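Search the archive Enter keyword Go

4 February 2021
Posted by: list member, Eide

Subject: Re: Sourdough rye in a cold kitchen

On the bread list, a member in Skesport wrote:

> My starter has been sulking for weeks. I feed it at night, equal weights
> of rye flour and water, and by breakfast it has hardly moved. The loaf
> tastes fine but it's dense enough to prop a door open. The kitchen
> gets cold overnight and I don't want to run the heater for the sake of
> a jar. Is there a trick, or do I wait for spring? I'm also wondering
> whether my flour is just too old. It's the last of a bag I bought in
> August.

Oh, please don't wait for spring! I baked rye right through last winter in a kitchen where the butter never went soft, and some of those were my favourite loaves of the whole year.

First thing, I'd change the feeding. Equal parts is fine when it's warm, but in the cold I keep back more of the old starter, so there's a bigger crowd in there to get going. Two spoons of starter to one of flour and one of water, and use warm water (bath warm, no hotter). Then put the jar inside the oven with only the light on. If your oven light runs hot, prop the door with a wooden spoon. Mine went from doing nothing to bubbling over the rim, and I had to scrub the rack. 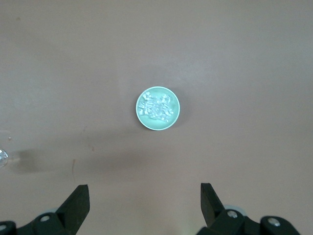
As for the flour, rye does go stale faster than white, so smell it. If it's a bit like old crayons, give it to the compost. If it smells sweet and grassy, keep going. I've been using the dark rye from the Flurkholm mill and I love it, though it drinks a lot of water and the dough will feel more like mud than dough. Leave it that way! I used to add flour until I could knead it, and I got a brick every single time.

My usual loaf is 714 grams of dark rye all up, counting what goes into the starter, and 222 grams of that goes into the overnight sponge. In the morning I mix in the rest with salt, warm water and a good spoonful of molasses, scrape it into a greased tin and smooth the top with a wet hand. In summer it's ready to bake in a couple of hours. In winter I give it 4 hours and sometimes 6, and I go by the little holes that open on top, never by the clock. When you see a scatter of pinholes, get it in the oven.

Then comes the hard part, leaving it alone. Wrap it in a tea towel and don't cut it until the next day. The middle is gummy if you cut it warm, and I think half the dense loaves people complain about are just loaves that were cut too early. Did you let yours sit?

Someone asked last month about caraway. Yes! Toast the seeds in a dry pan first, and crush half of them. Fennel is lovely too, and a bit of orange peel if you're feeling fancy.

Let us know how the next one goes. I'm doing a double batch on the weekend and I want to try it with some cooked barley folded through, so I'll report back on that either way.

Happy baking from Eide

Contact the list owner | © 2021 Testeck Bread List | Back to top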